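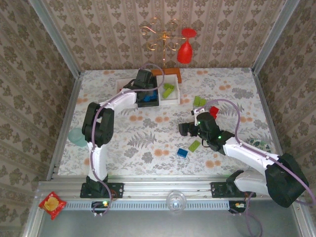
Unit 4: Comparing Grippers on a Two-Arm Bench

A gripper comparison is only useful if everything apart from the gripper stays the same. This handout covers how to set up a comparison, what to record, and how to write it up. The task for this unit is block sorting by color into trays, with both arms working from the front rail. Blue blocks go in one white tray and lime-green blocks in the other, and the blocks still to be sorted are left loose on the table. The trays are toward the back, so the left arm has to reach out and down to get its fingers inside one. That matters for your results, because a gripper that works well over open table can behave differently between tray walls.

Read this before your first bench session. The report is described at the end.

What we are comparing

The course has two finger sets. The Brosholm set has flat, stiff fingers with a thin rubber face. The Rondmont set has softer fingers that bend a little when they close on something. Both fit the same wrist and take the same screws. The arms run on the Flodari controller in either case, and you should not change any of its motion settings between finger sets.

You will run both finger sets on both arms. Students often want to put one set on the left and the other on the right and finish in half the time. Please don't. The arms are the same model but they have different hours on them, and their joints do not have exactly the same play. If you split the sets by arm, you can't tell a finger difference from an arm difference.

Before you start

Home both arms. Check that each controller board shows its status light before you send any motion command. If a light is off, stop and ask.

Look at the cables. They loop above the wrist and run back along the links, and the loop needs enough slack for the wrist to turn all the way in both directions. Move each arm slowly through its full reach once by hand command and watch the cable the whole time. A cable that pulls tight will drag the wrist off target by a few millimeters, and it will look like a gripper fault in your data.

Check the finger screws with the small hex key. Snug is enough. Over-tightening strips the inserts, and we lost a pair of Brosholm fingers that way in February.

Leave the tablecloth and the background items where they are. The cloth is patterned on purpose, and so is the wallpaper. We want the camera to cope with a busy background, and small orange and gray shapes near the blocks are part of the test. If you swap in a plain sheet your detection numbers will go up and will not be comparable with anyone else's.

Running the trials

One trial is one block: approach, close, lift, carry, release. Use 11 trials for each finger set on each arm. Mix the colors, and include flat bricks as well as tall ones. Flat bricks are harder. The fingertips have to come very close to the table, and the stiff fingers can hit the cloth and push it into a fold. If the cloth moves, smooth it out before the next trial and write it down.

Only one arm moves at a time in this unit. Park the other one clear of the trays. The Sial software will let you run both together, but it does not check for collisions between the arms when they are both reaching toward the middle of the table. We get to coordinated motion in Unit 7.

Do not help the gripper. If a block is lying at a bad angle, leave it. If the block rolls or slides out of reach during a trial, that trial counts as a failure, and you may move the block back by hand only after the arm is parked.

What to record

Write one line per trial while it is fresh. Each line needs:

Arm (left or right)
Finger set
Block color and whether it is flat or tall
Result: placed, dropped, missed, or stopped
Time from first motion to release
Anything odd

"Dropped" means the block left the table and then fell before it reached the tray. "Missed" means the fingers closed without lifting it. "Stopped" means you or the controller ended the motion early. Keep these separate. Last year several groups combined drops and misses into one failure number, and it hid the most interesting result, since the two finger sets tend to fail in different ways.

A block that lands in the right tray but knocks another block out is still "placed." Mention it in the last column.

Reading the camera view

The camera is fixed, and it does not see everything. When a gripper is down in a tray, its own housing covers part of what is under it. You may not be able to tell from the video whether the fingers have closed on one block or two. Do not guess. Use the gripper position reading from the log, and if the two disagree, say so in your report.

The same problem comes up on the right side of the table, where the upper link can hide small items lying beneath it. If detection loses a block there, try a different park position before you blame the detector.

Clear plastic and glass are a separate matter. The detector handles the opaque blocks well and does poorly on anything you can see through. Transparent objects are not part of this unit, and you should ignore any labels the software puts on them.

Common problems

Fingers close but the block twists. Usually the block is off center between the fingers. Check the calibration of that arm first, then repeat the trial. Do not erase the original line.

Block sticks to the rubber face on release. This is more common with the soft fingers. Wipe the faces with a dry cloth — no alcohol, it hardens the rubber.

Arm stops short of the tray. Most often a cable. Sometimes the reach limit was left on from an earlier exercise.

Gripper opens too wide inside the tray. Set the release width to the block width plus a small margin. The default is meant for open table and will push neighboring blocks around.

Report

2 pages, not counting the trial log. Give a table with placed, dropped, missed and stopped for each finger set on each arm. Then say which finger set you would choose for this task and why. If the difference is small, say that it is small. A sample of this size will not support a strong claim, and you will not lose points for a careful answer.

Include one paragraph on something that affected your results other than the fingers. Cable drag, cloth movement and camera blind spots are all acceptable, as long as your log supports it.

Attach the full log, including bad trials. Reports are due Oct 6, 2023, before lab.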